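4.3 双臂工位的布置规范与操作守则

前两节讨论的是数据格式和标注口径，到了这一节，我们终于可以谈谈最让我们兴奋的部分：工位本身。项目启动之初，各参与方都有自己的布置习惯，Lavoie 实验室习惯把线缆全部收进桌下，Hevness 的同事则偏好让线缆沿臂体外侧走，留出富余的弧度。两种做法各有道理，但同一套策略换一个工位运行，表现就可能出现明显差别。我们由此起草了《Stirico 工位守则》，并在 2 个站点同步试行。

守则的初稿由 Irina Toma 执笔，共 6 条，篇幅不长，打印出来正好一页。我们有意不去重复现有安全标准中已经写明的内容，急停、限速、风险评估等要求仍以各单位所遵循的正式标准为准。守则只管标准通常不会涉及的那一层，也就是每天开机之前桌面应当是什么样子，双臂应当停在哪里，什么情况下应当重新校准。

第一条规定工作区边界。双臂工位应设围板，围板内表面取浅色、无图案的材料，以便减少背景对视觉模型的干扰。第二条规定基座安装：两臂基座须固定在同一块安装板上，任何一侧拆卸之后，两侧都要重新标定。初看这条要求有些苛刻，Kirsten Thibodeau 在评审时也提出过异议，后来她自己重做了一遍标定对比，反而成了这一条最热心的支持者！

第三条涉及线缆。每条外露线缆在腕部附近应留有活动弧，弧的大小以关节走到极限位置时线缆仍不绷紧为准；基座以下的部分应当固定，不得进入夹爪的可达范围。第四条涉及物料。托盘等容器在任务开始前按任务卡就位，允许有小角度偏转，偏转范围须写入任务卡。我们很喜欢这一条，它把“摆得差不多”这种含糊的说法变成了可以检查、可以复现的东西，同时又保留了真实场景中应有的变化。托盘的边缘不必与桌沿对齐，但凡是伸出桌沿的，操作者都要在开机记录里注明。

第五条是全文讨论最久的一条，针对双臂共享区域。两只夹爪都能到达的区域称为交会区，凡在交会区内启动或停留的姿态，都必须事先登记。登记的内容包括姿态名称、两臂进入的先后次序，以及退出时由哪一侧先行。未登记的交会姿态一律视为异常，操作者应先降速，再逐臂退出，不得两臂同时回零。

交会姿态的难点在于，它在关节空间里看上去往往平平无奇，到了桌面上却十分紧凑。图 7 中的两只夹爪在桌面中央靠得很近，黑色指板彼此交叠，单凭一路固定视角很难判断前后间隙。因此守则要求，间隙的确认以标定后的运动学模型为依据，画面仅供复核。

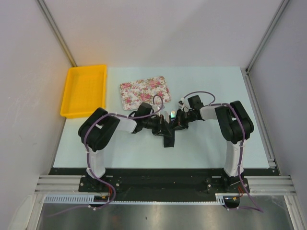
图 7 双臂工位及两臂夹爪在桌面中央的交会姿态。

第六条规定记录方式。每次开机填写一份简短的检查单，由操作者本人签名，随当次数据一同归档。检查单采用 Flondano 工具生成，字段与数据集的元信息一一对应，省去了事后誊抄。自 5 月试行以来，两个站点累计归档检查单超过 600 份，内容完整、无需退回补填的占 86%。退回的检查单里，最常漏填的是托盘偏转范围和线缆弧的检查结果，我们据此把这两栏移到了表单最前面。

守则的价值在跨站点复现实验中体现得最为充分。过去更换站点后，第一周的时间几乎都花在排查布置差异上；如今拿到一份检查单，对方就能照着把工位还原出来，争论也随之具体了许多，大家谈的是某条线缆、某个登记姿态，这样的讨论令人愉快，也确实推动了工作。当然，目前的条款只覆盖桌面固定式双臂，移动底盘和升降立柱尚未纳入，交会区的划定也仍依赖人工。下一版将给出由运动学模型自动生成交会区的办法，相关算法见 4.4 节。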